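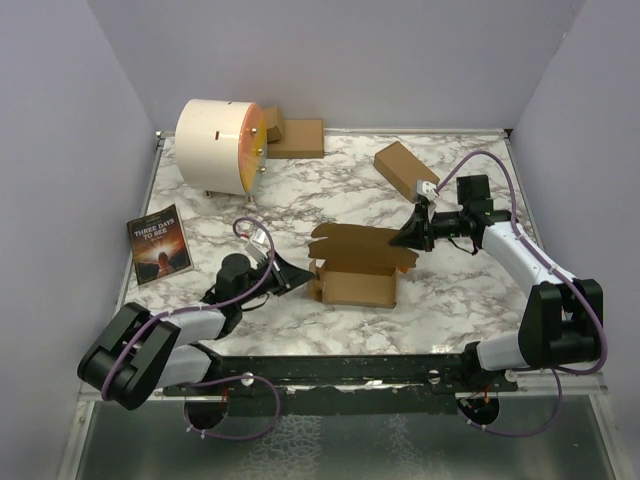
Fiche de contrôle avant mise en service
Produit : cellule bimanuelle Trulleveo, kit de table en location-essai
Fournisseur : Vurusell
Site : atelier Ninh, poste 2
Contrôle effectué le 19 janvier par Ilaria Santoro
Contre-visite : Haris Nikolovski
Cotation : C conforme, R réserve, NC non conforme, SO sans objet

1. Structure et implantation

1.1 Parois sur trois côtés, fixations serrées : C
1.2 Plateau stable, sans jeu à l'appui : C
1.3 Bordure métallique, arêtes non coupantes : C
Commentaire : ébavurage repris au doigt ganté sur toute la longueur, rien à signaler.
1.4 Face avant, protection de l'opérateur : R
Commentaire : côté ouvert. La notice prévoit un marquage au sol et un arrêt par barrière immatérielle en option. L'option n'a pas été commandée. Marquage à poser avant la formation.
1.5 Panneau métallique avant : C
Commentaire : surface éraflée, défaut d'aspect seulement. Noté à l'état des lieux pour éviter une facturation au retour.

2. Bras et rail

2.1 Embases sous le rail, couple de serrage : C
2.2 Rail noir avant, rectitude et fixation : C
2.3 Jeu aux poignets, bras gauche et bras droit : C
2.4 Mors des pinces, usure et parallélisme : R
Commentaire : pince droite, léger défaut de parallélisme en fermeture. Zhenhua Xia (Vurusell) demande un relevé après 40 cycles avant de décider d'un échange.
2.5 Distance minimale entre pinces, limite logicielle active : C
Commentaire : essayée en vitesse réduite, pinces face à face au-dessus du carton central. Arrêt obtenu sur les deux bras.

3. Câblage

3.1 Câbles violets, maintien par colliers blancs le long des bras : C
3.2 Boucle libre au connecteur de pince : R
Commentaire : l'arc dépasse du gabarit du bras des deux côtés. Risque d'accrochage sur un rabat de carton dressé. Raccourcir ou ajouter un guide.
3.3 Câbles sous le rail : NC
Commentaire : ils pendent devant le panneau avant, à portée de main et de vêtement. Goulotte à poser. Mise en service suspendue sur ce point.
3.4 Fils rouges et orange près des embases, protection mécanique : R
Commentaire : gaine à ajouter. Référence demandée à Skanent.

4. Objets d'essai

4.1 Carton ouvert, rabats dépliés, position centrale : C
4.2 Carton rectangulaire, à droite : R
Commentaire : posé en biais, un coin presque au contact de la pince droite. À reculer avant toute prise d'origine.
4.3 Livre broché (« Three Days to See »), à gauche : C
Commentaire : bord inférieur proche de la pince gauche, dégagement à vérifier au démarrage. Objet plat retenu pour l'essai de prise sur chant.
4.4 Tambour blanc couché, au fond à gauche : R
Commentaire : deux pieds métalliques courts. Vérifier le calage, absence de roulis non démontrée. À déclarer comme obstacle fixe dans le logiciel.
4.5 Emballages contre la paroi du fond : R
Commentaire : à évacuer s'ils ne servent pas à l'essai.

5. Commande et arrêts

5.1 Arrêt d'urgence, action sur les deux bras : C
Commentaire : temps d'arrêt mesuré 197 ms à gauche, 171 ms à droite. Limite contractuelle 256 ms.
5.2 Redémarrage après arrêt, acquittement manuel exigé : C
5.3 Notice en français au poste : NC
Commentaire : seule la version anglaise est fournie. Demande transmise à Gonçalo Loureiro.
5.4 Barrière immatérielle : SO

Avis : réservé. Levée des points 3.3 et 5.3 obligatoire avant utilisation par l'équipe de Duyên Giáp. Autres réserves à solder en février, lors de la contre-visite.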